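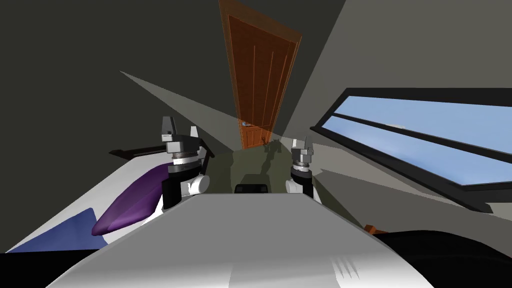
Call for participants: three-month translation residence in the Hrubý house

Trernora is looking for translators of literature who would like to spend a working period in our house, from August until the end of October. We are a small association which supports translation between the less-read languages of Europe and Asia, and we publish one book or two in a good year. The residence is open to people at every stage of their working life. You do not need to have published a book before, but you need to have a text which you want to finish.

The house

The Hrubý house is on the edge of the village Olum, beside the old school. It belonged to a family of bookbinders, and their presses are still on the ground floor. The residents live upstairs. Each resident has a private room with a bed, a desk, a lamp and a door which can be closed and locked. The kitchen, the bathroom and the library are shared. The library has 4000 volumes, most of them dictionaries, grammars and poetry, and the catalogue is on paper cards. Please do not expect a modern library. If you need a certain dictionary, write it in your application and we will look if we have it.

The walls are thick and the rooms are quiet, but the telephone signal is poor in the rooms at the back. Internet is by cable in the library and wireless in the kitchen. In October the evenings become cold and the heating is a stove on each floor. We bring the wood to the yard and the residents carry it upstairs.

Who can apply

We have place for 3 residents. You can apply if you translate prose, poetry, drama or essays, from any language and into any language, with one condition: at least one of the two languages should be one that is seldom translated. We do not keep a list of such languages. If you are not sure whether yours is suitable, explain to us in two or three sentences why you think so, and we will read it with good will.

We accept applications from pairs who translate together. A pair counts as one resident, shares one room and receives one grant. We are sorry that we cannot give more, the house is simply too small for it. Children can visit for a weekend but cannot live in the house. Dogs are not possible, as one of our neighbours keeps geese which walk freely on the path.

Translators who have stayed with us before can apply again after two years.

What we offer

— A private room for the whole period, without rent
— A grant of 1443 euros per month, paid at the beginning of each month
— Travel by train or bus to Olum and back, repaid against the tickets
— One meeting each fortnight with an editor, who reads your pages and discusses them with you
— A public reading in the village hall at the end of the stay

Food is not included. There is a grocery shop in Olum which closes at 13 o'clock, and a bigger one in the next village, which can be reached by bus or by bicycle. Two bicycles belong to the house. Most residents cook together in the evening, but this is not a duty.

What we ask from you

We ask that you live in the house during the period and are not absent for more than ten nights in total. Please tell us before you go away. We ask that you take part in the Thursday-type of thing which every residence has, in our case a common reading hour: once a week all residents sit together and each one reads one page aloud, first the original and then the draft. You can read a bad page. Many people told us afterwards that the bad pages were the most useful ones, and that it helped them to hear how the others struggle with a sentence.

You also give one afternoon to the pupils of the village school. They are between nine and twelve years old, and they like to learn how to say rude but harmless things in other languages. We help you to prepare it.

If your translation is later published, we ask you to mention the residence in the book and to send two copies for the library. We take no rights in your work and no part of your fee.

How to apply

Please send the following papers in one file:

1. A letter of not more than two pages, in which you present yourself and the text you want to translate. Tell us how far you have come and what you would like to reach during the stay.
2. Five pages of your draft together with the same pages of the original.
3. A short list of your earlier translations, if you have some. Unpublished work can be on the list.
4. A note about the rights of the text. If the author is living, have you asked for permission? If you have not, it is not a reason for refusal, but we want to know it.

The letter can be written in English, German or Czech. We do not mind mistakes — we make them too, as you will notice when you read this page. It is not necessary to include a photograph or your date of birth, and please do not send letters of recommendation.

How we choose

The applications are read by two translators and by our coordinator, Meenakshi Joshi. They look first at the pages and then at the letter. When the readers are not of the same opinion, they ask for a short talk with you by telephone. Everybody who applies receives an answer, also those who are not chosen, but we are not able to give comments on each sample.

The room at the front is on the ground of the first landing and needs fourteen steps less than the others. If stairs are difficult for you, write this in your letter and we will keep that room for you. The readers do not see this information before they have made their choice.

Questions

Please write to Meenakshi Joshi at the office of Trernora. She answers in the mornings, and in the summer it can take some days. You may also visit the house before you apply, if you let us know a week before — the bus stops in front of the school, and the entrance is on the yard side.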